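4.2 Failure case: stalled grasp on the cabinet task

Of 61 runs on the Stusthorpe cabinet task, 7 ended in a protective stop. Most were dull (dropped link, operator timeout). 2 were not, and both came from the same grasp, so we go through it here. Robot is the Bustitz upper body with the stock five-finger hands. Task is to move a flat item between the cabinet top and the shelf, both doors open.
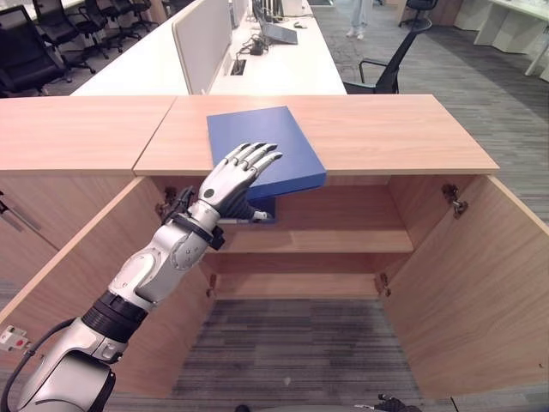

Figure 6a. Fingers over the top of the blue item, thumb under the front edge.

Grasp needs the overhang. With too little of it the thumb meets the wood first, motor current climbs, and the controller reads this as a firm hold. No slip check at that point - an oversight on our part. Arm then lifts against the cabinet. Log shows error 1119 (wrist torque) in both cases, well after the thumb had stalled.
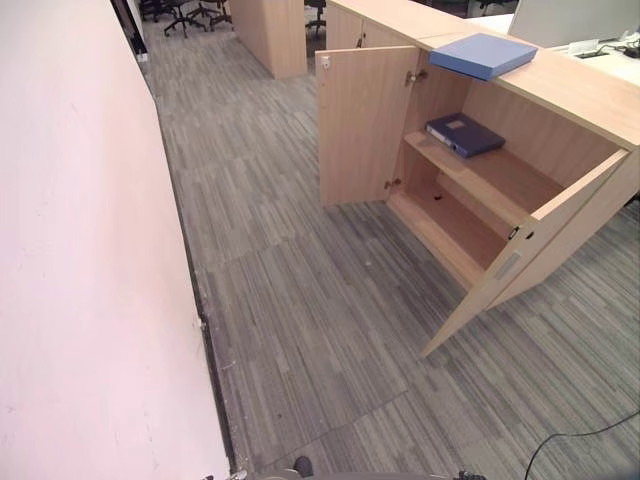

Figure 6b. Cabinet with both doors open, box file on top and binder on the shelf.

Open doors make it worse. The planner treats them as fixed, wich they are not, and the retreat path after a stop goes close to the right one. We now hold position and wait for the operator to clear the robot by hand. Slower, but safer for anybody standing near by.

Thumb current on its own is a poor signal.

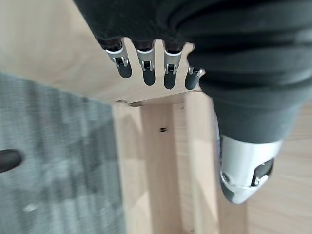 Second change was a lower current limit on the thumb, plus a check that finger and thumb positions agree with the expected thickness of the item before any lift. Not yet tested with the Unex controller. Door tracking is left for later work.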